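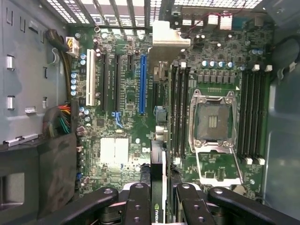 Old desktops are worth keeping if the board is sound, Herman Nair argues, and most of the ones he is handed have sound boards.

Home News Repairs Contact

February 22, 2022
By the Karnport desk

Nair has been rebuilding towers in Karnport for 12 years. He does the graphics card separately from the processor and memory. "If the sockets are empty I can look at the pins properly," he said. "Bent pins are what I get most."

He holds cards by the edges and keeps the screws in a saucer. A rebuild takes him three evenings, longer if the fans are bad.

Finished machines go to the Lemmont reading room, which took six in September. Four are still in daily use. "The other two wanted power supplies," Nair said. "I've got one on order."

Contact the newsdesk | Copyright Karnport pages | Back to top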